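Chapter 7

Recruitment and the Valuation of Players

Contents of this chapter

7.1 The transfer as a transaction
7.2 Sources of information on a player
7.3 Adjusting for the strength of a league
7.4 Age and contract length
7.5 The accounting treatment of a fee
7.6 Resale clauses and contingent payments
7.7 Case study: Mondport and the left-sided forward
Exercises

After working through this chapter the reader should be able to set out the stages of a transfer between two professional football clubs, separate the price of a registration from the cost of a player, and judge how far a record made in one league can be carried over to another. Chapter 6 dealt with squad planning and is assumed throughout. Readers who have not met the term "registration" should go back to section 6.2.

7.1 The transfer as a transaction

When a newspaper reports that a club has bought a footballer, it is using a convenient shorthand. A club cannot own a player. What it holds is his registration, which entitles it to field him in competition for the length of his contract. The selling club agrees to cancel that registration before the contract has run out, and the fee is the compensation it receives for doing so. The player must then agree terms of his own with the buying club. Either agreement can fail while the other stands.

Three parties therefore have to be satisfied, and their interests differ. The selling club wants the largest sum, paid early. The buying club wants the smallest sum, paid late. The player is concerned mainly with his wage, the length of his contract and his chances of being picked, and the fee matters to him only in so far as a large one leaves less for the wage. An agent may act for the player, for one of the clubs, or in some cases for more than one party, subject to the rules of the national association. Agents are treated in Chapter 9.

It follows that the fee is a poor measure of how good a player is. A player of high ability with six months left on his contract may move for very little. A player of moderate ability with four years left, at a club with no need of money, may be expensive. Much loose talk about value for money comes from comparing fees without comparing the contracts behind them.
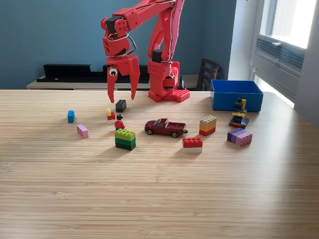
The timing of a transfer also affects its price. Registrations may be moved only during set periods, and a club which sells late in a period has little time to find a replacement. It will ask for more on that account. A club which must sell, for example to meet a wage bill after relegation, is in the opposite position, and buyers who know this will wait. The middle of the season is generally the harder time to buy, and many recruitment departments settle their list for the winter period by November so that talks can begin as soon as it opens.

7.2 Sources of information on a player

A recruitment department draws on three kinds of evidence: reports written by scouts who attend matches, recordings of matches, and event data. Event data are records of each pass, shot, tackle and so on, with the place on the pitch and the time at which it happened. Each source has known faults.

The live report is the oldest. Its strength is that the scout can watch a player when the ball is elsewhere. He sees how the player takes up position, how he speaks to those near him and how he reacts to a mistake. Its weakness is the small number of matches. A scout who has watched a forward twice has seen perhaps four or five chances fall to him, and whether those chances were taken will colour the report more than it should.

Recordings cost less and allow many more matches to be covered. Broadcast footage follows the ball, however, and a full back on the far side may be out of view for long stretches of play. Wide-angle footage solves this, but it is not available in all leagues.

Event data allow large numbers of players to be compared on the same terms. They are best used to shorten a list. A department looking for a central midfielder may begin with every player in a dozen leagues who meets certain limits of age and playing time, and reduce these to a number which scouts can reasonably watch. Used alone to choose between the last two names on the list, event data are much less dependable, as the differences at that stage are small beside the errors of measurement.

A common practice is to require that at least two scouts file reports independently, one of them on an away match. The second scout should not read the first report beforehand. Where the reports disagree sharply, a third is sent. Clubs which omit this step tend to find that later reports repeat the opinion of the first.

7.3 Adjusting for the strength of a league

A forward who scores often in a weak league may score seldom in a strong one. The difficulty for the buyer lies in judging the size of the fall before paying for it.

The simplest method is to gather the records of players who have already moved between the two leagues and compare their output before and after. Two cautions apply. First, those who moved were not chosen at random. They were usually bought after a good season, and some part of any good season is luck, so a decline should be expected even where the leagues are of equal strength. Secondly, players who moved and were then hardly used drop out of the comparison altogether, which makes the fall look smaller than it is. The two errors work in opposite directions, but there is no reason to suppose that they cancel.

A second difficulty arises with dominant clubs. In many smaller leagues one side has most of the ball in most of its matches, and its attacking players receive it in good positions far more often than they would elsewhere. Their totals are high. The same players may also be overlooked, either because observers put everything down to the club or because the league is not shown widely abroad. Both mistakes can be reduced by giving more weight to continental matches, where the opposition is nearer to that which the player would meet after a move. The number of such matches is small and the weight should be limited accordingly.
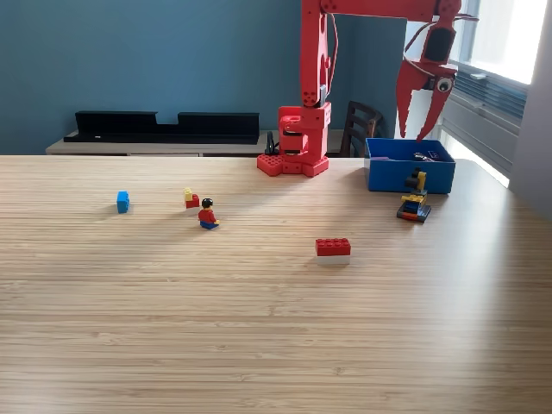
Gilmar Peixoto

7.4 Age and contract length

Outfield players in most positions are at their best in their middle to late twenties. Goalkeepers and central defenders last longer, and wide forwards, who depend more on pace, begin to decline sooner. A club signing a wide forward of 28 on a five-year contract should expect to pay full wages in the last two years for something less than the player it bought.

Fees allow for this only in part. The market pays a high price for players under 23, partly for what they may become and partly for what they may later be sold for. It pays a low price for players over 30. Between these ages the fee depends largely on the time left on the contract. As a working rule, the selling club's position weakens sharply once a contract has less than two years to run, and a club which wishes to keep a player or to sell him well should have settled the matter by then.

7.5 The accounting treatment of a fee

A transfer fee is not charged to the accounts in full in the year of purchase. The registration is recorded as an intangible asset and its cost is spread evenly over the contract. If a club pays a fee of 40 million for a player on a five-year contract, the charge is 8 million a year. Wages are charged separately as they fall due.

Suppose that the player is sold after three years. At that point 24 million has been written off and the registration stands in the books at 16 million. If he is sold for 85 million, the club reports a profit on disposal of 69 million, all of it in the year of sale. The cash may in fact arrive over several years. Students often take the profit to be 45 million, the difference between the two fees. That figure is the gain over the whole period of ownership, before wages and agents' costs, and it should not be confused with the profit reported in the final year.

A player who has come through a club's own youth side has no book value, as no fee was paid for him. The whole of any sale price is then reported as profit. The effect of this rule on which players are sold, and when, is taken up in the exercises.

7.6 Resale clauses and contingent payments

Few large transfers are settled by a single sum. The agreement may provide for further payments after a stated number of appearances, on qualification for a continental competition or on winning a title. A selling club may also keep a share of any later fee. The share may be reckoned on the whole of the later fee or only on the amount by which it exceeds the first, and the wording must say which. On the figures used above, a share of ten per cent would come to 8.5 million under the first reading and 4.5 million under the second.

7.7 Case study: Mondport and the left-sided forward

Mondport finished the season in seventh place, having scored fewer goals from the left than any other side in the top half of the table. The head of recruitment, Rosimeire Prado, was given a budget of 40 million and a limit on wages. Her department's first list was reduced to two players. Ismael Evangelista, aged 22, had three years left on his contract at Skutgate, the leading club in a smaller league. Benedito Xavier, aged 27, had one year left at Benjelloun, a mid-table club in a stronger one. Skutgate asked for the whole budget. Benjelloun asked for half of it, but Xavier's wage demand was the higher of the two and he wanted a contract of four years.

The first scout preferred Evangelista. The second, sent to an away match on a Saturday evening, doubted whether he would receive the ball in the same positions at Mondport. The reports are given in full in Appendix C and should be read before the exercises are attempted.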